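Labeling Episode Phases for a Two-Arm Tidying Policy

This page covers the phase-labeling step used in Drodel, our pipeline for training two-arm tabletop policies from teleoperated episodes. It assumes you have recorded episodes and can replay them in sync with the joint and gripper logs. If you haven't finished time alignment, do that first. Labels placed on misaligned logs can't be repaired later without starting over.

Why label phases at all

A single-policy baseline trained on whole episodes tends to blur the points where one arm hands the work to the other. The arm that should wait drifts toward the object, and the arm that should move hesitates. Giving the policy a phase token at each time step reduces this. The token set is small, it is predicted by a separate head, and the action head is conditioned on it.

The token set

Each arm gets its own track. The tokens are:

idle: the arm holds its rest pose
approach: the gripper is open and closing distance to a target
grasp: from first finger motion to stable contact
carry: the object is held and off the surface
place: from the start of descent to finger release
retreat: the gripper is open and moving away

Opening or closing a drawer uses the same tokens with a handle flag set. Do not add a separate "pull" token. We tried it in the Porkora runs and the head confused it with carry.

Step 1. Generate the first pass

Run the automatic segmenter on the gripper width and end-effector height signals. It places boundaries wherever width velocity crosses zero after a sustained motion. Expect good grasp boundaries and poor place boundaries. Slow operators produce extra splits in carry; merge these before you look at any video.

Step 2. Check each track against the fixed view

Work on one arm at a time. Stop at every boundary and decide from the image whether the token still holds. Name arms by the robot's own left and right. In a view that faces the bases, the right arm is on the left side of the picture, and swapped tracks are the most common error we find in review.
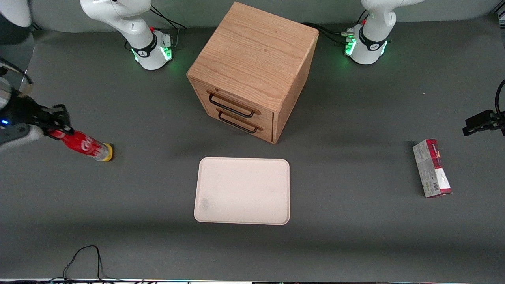
Fixed view with the two-drawer cabinet and an empty tray. Right arm: bottle gripped by the neck, just above the surface. Left arm: gripper empty, near the upright product box.

A single still settles some labels and leaves others open. An object held clear of the table rules out idle and approach for that arm. It does not separate carry from the start of place, so step through the neighboring samples and read the height signal. An empty gripper near an object may be approach, retreat or idle; only the motion on either side decides it.

Step 3. Fix the place boundary

Set the start of place at the first sample of continuous descent that ends in release. If the operator pauses above the target for 65 samples or more, keep the pause in carry. Shorter pauses go into place. The threshold came from the Marín set and has transferred to the other sets without change.

Step 4. Add the target field

Every approach, carry and place segment needs a target: tray, upper drawer, lower drawer, table or object. For approach, the target is whatever is grasped next. For an aborted approach, write "none" and leave the segment in. Removing aborted approaches made the policy worse at recovering from missed grasps.

Step 5. Export and validate

The validator rejects a file when two adjacent segments share a token and target, when a carry has no grasp before it, or when the tracks differ in length. A mismatch of 2 samples or fewer is padded. Anything longer goes back to alignment.

Result on the Budia split

We trained the baseline and the phase-conditioned policy on the same 560 episodes, with identical image encoders and action horizons. The phase-conditioned policy had fewer early releases and fewer cases of both arms reaching for one object. Drawer closing did not improve — the failures there come from handle contact, and phase tokens carry no information about it.

Known problems

Labels for idle are noisy when the operator rests a hand on the controller. Apply the low-motion filter before export, and recheck any idle segment that borders an approach.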